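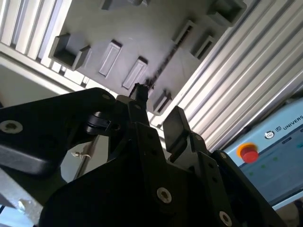 Importing a 3,645-row sheet used to mean retyping every header by hand, according to Vesna Lazarević, and the formulas still broke on the next refresh.

TEDHAM, 17th April — Clemska has released an update to Erport, its import add-in for spreadsheet programs. The update changes how data from web pages and text files is written to a worksheet. Imported ranges are now converted to tables on arrival, with filter buttons switched on and column types set from the first 100 rows.

Earlier versions wrote plain cell ranges. Users who prefer that behavior can restore it under Options — Import — Output. Existing workbooks are not converted until the next refresh.

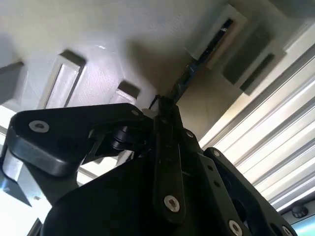 Photo: Clemska

The update also adds a refresh log, which records up to 1,000 entries per workbook, and closes 272 reported faults. Most of them concern date formats and merged header cells.

"Structured references now survive a change in row count," said Vlasta Vidmar. "Column renames still have to be mapped manually."

The update is free to current license holders. Support for the old file format ended in February.

This site uses cookies to remember your settings. Accept | Manage cookies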